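Enciclopedia > Comercio minorista > Técnicas de venta > Facing

Facing (comercio minorista)

Compartido 124 veces · 40 comentarios

El facing, también llamado frente, cara o frontal, es en el comercio minorista cada una de las unidades de un producto visibles para el comprador en la primera línea de un estante. El término designa además, por extensión, la operación periódica de adelantar las existencias hasta el borde del lineal, que en el habla de los establecimientos españoles recibe los nombres de «frentear» o «tirar de frente». En México y otros países americanos es habitual la forma «frenteo».

Definición y medida

El número de facings de una referencia se obtiene contando las unidades situadas en primera línea, con independencia de la profundidad de la fila o de la altura del apilado cuando este se considera una sola cara. Debe distinguirse del lineal desarrollado, que es la longitud total de exposición sumados todos los niveles del mueble, y del lineal a ras de suelo, que solo computa la longitud de la base.

La conversión entre ambas magnitudes es directa: la longitud asignada a una referencia equivale al ancho del envase multiplicado por su número de frentes, más la holgura necesaria para la manipulación. En envases cilíndricos se toma como ancho el diámetro exterior, incluida la tapa si esta sobresale del cuerpo. La holgura tiende a ser mayor en ellos, pues el cilindro carece de caras planas de apoyo lateral y la fila se desordena con facilidad si no hay separadores.

Asignación de frentes

La distribución de frentes se fija en el planograma, documento gráfico que indica la posición de cada referencia, su nivel y su número de caras. Los criterios de reparto más extendidos son la cuota de ventas en unidades, la cuota en valor y el margen bruto. Suelen combinarse mediante coeficientes de ponderación que cada cadena establece para sus categorías.

Se denomina umbral mínimo de percepción a la longitud por debajo de la cual una referencia deja de ser advertida por el comprador en condiciones normales de circulación. Por encima de un segundo umbral, llamado de saturación, los frentes adicionales apenas modifican la venta. La relación entre espacio y ventas se expresa como elasticidad espacial y varía según la categoría — es reducida en productos de primera necesidad y más elevada en los de compra impulsiva, como los aperitivos o la confitería.
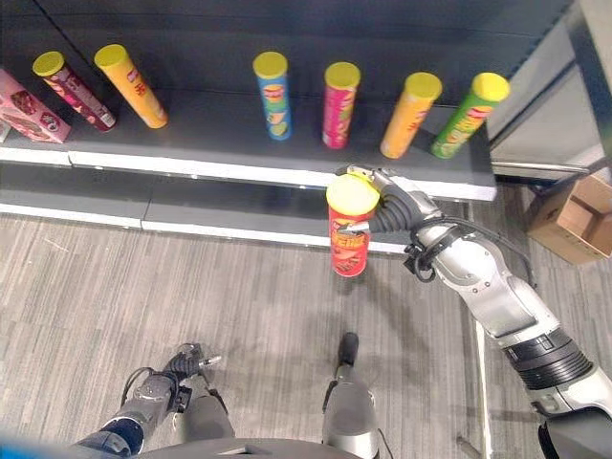

La asignación debe atender asimismo a la frecuencia de reposición. Una referencia de rotación alta con pocos frentes agota su fila antes de la siguiente visita del reponedor y produce una rotura de lineal, situación en la que puede haber existencias en el almacén sin que el producto esté disponible para la venta. El caso inverso, una referencia lenta con exceso de frentes, inmoviliza espacio y eleva el riesgo de caducidad.

Ejecución en el establecimiento

El procedimiento manual comprende la retirada de unidades ajenas a la fila, la rotación por fecha de consumo preferente, el avance de las unidades hasta el borde y la orientación de la etiqueta principal hacia el pasillo. En envases de sección circular la orientación exige un giro individual. Las etiquetas de precio se alinean por lo general con el extremo izquierdo del primer frente de cada referencia.

Existen dispositivos que mantienen el frente sin intervención directa: bandejas inclinadas con rodillos, empujadores de muelle y guías divisorias. Su uso se justifica en categorías de rotación elevada o envase inestable.

Estudios

Ruba Farah y Nisreen Najjar analizaron 737 referencias de alimentación seca en 57 establecimientos de la cadena Mosora, situados en Rirovach y Plurdale. El trabajo, publicado el 16 de febrero de 2022, comparó el planograma teórico con la disposición real a distintas horas de apertura. Las autoras observaron que las desviaciones se concentraban en los niveles inferiores y atribuyeron la mayor parte a unidades devueltas por los clientes a una posición distinta de la original. También propusieron el llamado índice Masri, cociente entre los frentes ocupados y los previstos, calculado por nivel y no por mueble completo. Su principal limitación es que no distingue entre una cara vacía y una ocupada por otra referencia.

Véase también

Lineal
Merchandising
Planograma
Rotura de existencias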